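# Stener open day: dish rack demo data

Hi! I put this repo together after our May open day so the people who came through (and the ones who couldn't get a park) can have a poke at the recordings from the dish rack demo. It's two arms, some plates and a rack.

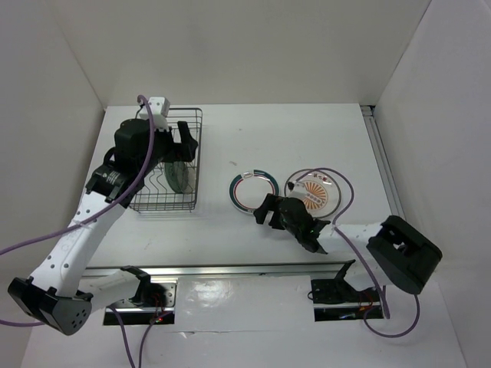 ## What's in here

There are 2,146 episodes all up. Most of them were recorded in the weeks leading up to the open day, and 86 were recorded on the day itself with visitors on the controls. I've kept the visitor ones in their own folder, `visitors/`, and if you only download one thing, make it that. They're messier, and I like them a lot more.

- `practice/` has everything our own crew recorded
- `visitors/` has the open day episodes
- `notes/` is my typed-up notebook, spelling mistakes and all
- `splits.json` is the train and test split we used on the Drerna policy

Each episode is one plate going from the tabletop into the rack, or an attempt at it. You get the overhead-ish fixed view, joint positions for both arms, gripper opening, and a text label someone typed in at the end. The labels are free text. Ainhoa Collado wrote "plate in, bit cheeky" on a whole run of hers and I haven't had the heart to change it. If you need clean outcomes, use the `outcome` field, where it's only `placed`, `dropped` or `stopped`.

## How the day went

We opened the doors at 10 am and had a queue down the hallway by quarter past, mostly families plus a big mob from the TAFE course that Charito Padilla teaches. The plan was that Itziar Bermúdez would run the autonomous policy for five minutes, then a visitor would have a go by hand, then back to the policy. That lasted until lunch. After lunch it was pretty much all visitors, because the kids had worked out they could ask for another turn!

The plates are from the tearoom and a couple of people's kitchens. The one with the green rim and the one with the orange sunburst got the most use — the sunburst one is Chenxi Yu's and I promised it would come home in one piece (it did). They're both a fair bit harder to pick up than they look. A plate lying flat on a smooth table gives blocky fingers very little to get under, so the trick most people landed on was to steady one side with the left arm and come in at the rim with the right. Kids under ten picked this up quicker than the engineers from Weerakoon did. I'm not saying who dropped the most.

Getting the plate to stand between the wire dividers is the other half of it. The policy likes to come in a touch too steep and clip the rail on the right-hand side of the rack. You'll see plenty of that in `practice/`, especially in the early episodes, before Ainhoa Aranda shifted the rack along and re-ran the calibration.

## Things to know before you train on it

- The rack sits at the left of the table the whole way through, long side running front to back. If your model only ever sees it there, don't be surprised when it sulks about a rack on the right.
- The purple cables hang across the arms and sometimes over the plates. I had one go at masking them out and gave up.
- The front panel is shiny and the bright patch on it moves depending on the time of day. Afternoon episodes are the worst for this.
- There are a few marks on the tabletop. Please don't let your model learn to navigate by the brown smudge. Ours did, for a bit.
- Some 40 episodes in `practice/` have gripper readings that lag the video. They're flagged `lag: true`. I'd leave them out unless lag is what you're after.

We'd been aiming for 3,000 episodes and ran out of evenings. I might top it up over winter, depends who's around.

## Loading it

The reader is the same one we use for Cikurero, so if you've got that installed you're right to go. Point it at the top folder and it'll find the rest. Visitor episodes don't load by default, you have to pass `include_visitors=True`. Names and voices were never recorded, only the arms and the table.

If something's broken, open an issue. I check them most mornings with a coffee. Pull requests with better labels are very welcome, but leave the cheeky ones alone.

## Related

- Cikurero reader
- Drerna policy, dish rack checkpoint
- Stener open day: running sheet
- Stener cup and saucer set (small)
- Notes on rack calibration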